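Arwoodのグリッパーキット「Paju」を作業場で使い込んでみた

卓上ロボットアームを仕事に入れてから、ずっと手先に悩んできました。アーム本体はよく動くのに、つかむところがいまひとつ。小袋は滑らせるし、薄いケースは角でひっかけるし、結局は人が横について直している。そんな状態がしばらく続いて、4月に思い切って買ったのがArwoodの「Paju」です。

先に感想を書いてしまうと、かなり気に入っています! 完璧な製品ではないし、説明書には文句もあるのですが、毎朝電源を入れるのが楽しみになった道具は久しぶりです。

うちは手芸用品とボタンの小さな通販をやっていて、アームの仕事は注文品の仕分けと箱詰めの手伝いです。扱うのはチャック袋、糸巻き、平たい紙箱、たまにガラス瓶。軽いものばかりで形がばらばら、しかも季節で中身が入れ替わるので、専用の治具を作ってもすぐ出番がなくなります。

■ 箱を開けてから動くまで

届いた箱は思っていたより小さく、中身はグリッパー本体、交換用の指先、手首カメラ用の取り付け金具、ケーブル、六角レンチ、それに薄い説明書。アームへの固定はボルトを締めるだけで、ここはすんなり終わりました。六角レンチの柄が長めなのが地味にうれしいところで、手首の裏側に手を回さなくても届きます(前に使っていた製品は、これで毎回指の皮をむいていました)。

つまずいたのは配線です。説明書の図がとにかく小さく、コネクタの向きが読み取れません。私は一度逆に挿そうとして、入らないので気づきました。形状で防いであるのは良い設計だと思いますが、図はもう少し大きくしてほしい。サポートページに拡大版があるので、これから組む人は先にそちらを開いておくと楽です。

設定ソフトの「Ekley」は、正直なところ期待していなかったのに、これが良かった。開き幅と閉じる速さ、つかむ力をスライダーで動かすと、その場で手先が反応します。数字を打ち込んで、送って、試して、また打ち直して……というあの繰り返しから解放されただけで、買った甲斐がありました。品物ごとに設定を保存して名前をつけられるので、うちの画面には「ボタン小袋」「糸巻き」「瓶そっと」などが並んでいます。

■ 指の形がいい

Pajuでいちばん好きなのは指です。先端が丸く、表面はつや消し。角ばった指を使っていたころは、チャック袋のふちに先が刺さって穴をあけることがありましたが、換えてからは一度も起きていません。並んだ品物のすき間に入っていくときも、隣の箱を押しのけずにするっと下りてくれます。
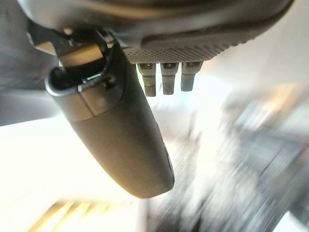 作業中の手首カメラから。丸い指先の向こうで、背景が大きくぶれている。

手首カメラを付けたのは、つかみ損ねたときに原因を見たかったからです。横に三脚を立てて撮っていたころは、肝心の瞬間にアームの陰に隠れてしまい、さっぱり役に立ちませんでした。手首からだと指がいつも近くに写るので、品物に対して指がどの角度で入ったのかを見やすい。そのかわり、腕が速く動いている間の背景はご覧のとおり流れます。明るいところも白くとびがちで、置いてある品物の見分けまで期待すると厳しいです。

私はつかむ手前で一拍止まる動作を入れて使っています。これだけで映像の使い勝手がずいぶん変わりました。急ぐ仕事では止まる時間がもったいないのですが、うちの規模なら気になりません。

■ 得意なもの、苦手なもの

糸巻きは抜群です。丸いものは転がって逃げるので苦手だろうと決めつけていたのに、両側から寄っていってすっと持ち上げる。初日は仕事を忘れて、同じ糸巻きを何度も持ち上げさせて眺めていました。紙箱も安定していて、つぶれやすい薄手のものでも力を弱めに設定すれば跡が残りません。

ガラス瓶は慎重にやれば大丈夫、というくらい。ラベルの紙質によって滑り方が違うので、新しい瓶が入るたびに力を合わせ直しています。つるつるの丸いふたを上からつかむのは、今のところあきらめました。

はっきり苦手なのは、机にぴったり張りついた薄いもの。型紙や台紙を1枚だけ取るような仕事は、指の丸さが裏目に出て先が下に入りません。薄物が中心の人は、吸着式を検討したほうが幸せになれると思います。

■ 800回と2000回

性格なので、同じ糸巻きを箱から箱へ移す動作を続けて試しました。最初は800回。昼から始めて、横で伝票を書きながらときどき様子を見ていましたが、落としたのは2回で、どちらも糸巻きが斜めに寝ていたときでした。

気をよくして次は2000回。落としたのは5回です。終わってから指を外して見てみたところ、ぐらつきはなく、表面に細かいこすれがあるくらいでした。まだ長期の耐久を語れる段階ではないものの、この先も安心して任せられそうな手応えです。

音も書いておきます。開閉の音は小さく、ラジオを流しているとほとんど聞こえません。前の製品はカチンカチンと金属音がして、夕方になると頭が痛くなったものでした。

■ Destixとの比較

買う前に最後まで迷ったのがDestixのグリッパーです。知り合いの工房で半日触らせてもらいました。力強さはあちらが上で、重い部品をがっちり持つならDestixを選びます。ただ、軽いものをそっと扱うときの細かい調整はPajuのほうがずっとやりやすく、指先の交換も早い。設定画面の分かりやすさは、比べるのが気の毒なくらい差がありました。

■ 直してほしいところ

説明書の図は前に書いたとおり。もうひとつはケーブルです。手首を大きくひねる動きをさせると余裕がなくなるので、私は途中を面ファスナーで留めて遊びを作っています。もう少し長いものを最初から付けてもらえるとありがたい。

あとは交換用の指先を、片側だけでも買えるようにしてほしいです。今は左右セットの販売のみで、片方だけ減ったときに悩みそう。問い合わせたところ「検討中」との返事だったので、気長に待っています。

■ どんな人に向くか

軽くて形のそろわない品物を少しずつ扱う、個人や小さな店にはぴったりだと思います。プログラムに慣れていなくても、Ekleyの画面だけでかなりのところまで行けます。重いもの専門、薄いもの専門の人には別の選択肢があります。

うちでは来月から、ボタンの小袋をサイズ別に分ける仕事も任せるつもりです。袋の材質が3種類あって設定に手こずりそうなので、うまくいった値が出たらこの記事に追記します。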